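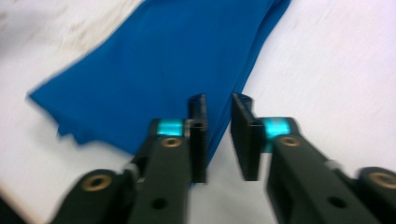

Folding is the chore people ask me to test more than any other, and after a long June of trying I think I finally have a way to do it that's fair to the machine and useful to the rest of us. If you want to find out for yourself whether a robot (or the software behind one) is ready for your laundry, start with one piece of cloth on a plain table. Pick a strong color on a pale surface, like the bright blue on white here, and you'll be able to follow every ruffle along the hem while the fingers come in. Ruffles are where the trouble lives. A thin knit has no handle, and whatever way it was lying a moment ago, it will be lying some other way once you touch it.

What you'll need

A short-sleeved shirt, a table you can walk all the way around, a timer, a notebook, and a pair of grippers. The grippers can be on arms or in your own hands. I'd begin with hand-held ones even if you own arms, and my friend Mwende Mugo, who folded for a hotel for years before she got into this line of work, feels the same way. You learn very quickly what two stiff fingers can't feel.

Step 1. Decide what counts as folded

Write it down before you start! We used the rule Mwende had at the hotel: sleeves in, sides straight, collar on top, and it has to survive being picked up and put on a shelf. Myroslav Polishchuk wanted a looser rule and we went back and forth over it for most of an afternoon, but a loose rule makes every machine look clever. Whatever you settle on, leave it alone until you're done.

Step 2. Start from a mess

Drop the shirt from waist height and begin from however it lands. A lot of the folding clips people send me start with the shirt already flat, and flattening is the hard half of the job. At home your shirts come out of a basket in a knot. If your machine can't find a hem or a collar in the heap, make a note of that and flatten the shirt by hand so you can still test the rest.

Step 3. Bring in the sides

Lay the shirt with the collar away from you and work with both grippers at once, one on each side. Tuck the sleeve in as you go and keep a light hold on the other side, or the whole shirt will creep across the table. A board clipped to the tabletop gives you a nice even surface, and it's all right if the bottom of the shirt hangs past the near edge for this part.

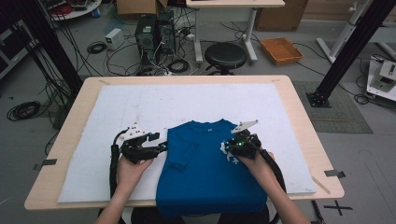 Step 4. Do it again, many times

One good fold tells you very little. We did 200 tries with the Prukon software running the arms, all with short-sleeved shirts, and 192 of them ended with something on the table that you could call flat. Only 17 met Mwende's rule. I was a bit crushed by that, I'll admit - I had been telling my sister she could expect help with the kids' laundry by next year. Keep both numbers, the generous one and the strict one, and write them side by side.

Step 5. Time a person too

Have somebody fold the same shirt by hand, then with the grippers, and put those times next to the machine's. Mwende with bare hands is faster than I can write. With grippers she slows down a great deal and mutters at the collar, and that gap is worth knowing about, as some of what we blame on the software belongs to the fingers.

So, is it ready?

For towels and pillowcases, on a clear table, with you nearby to rescue it, I'd say nearly. For a mixed basket with socks and one fitted sheet, no, and I wouldn't pay for a machine on that promise yet. If you run your own test, send me your rule along with your numbers, and please tell me what kind of cloth you used. I'm starting on long sleeves next.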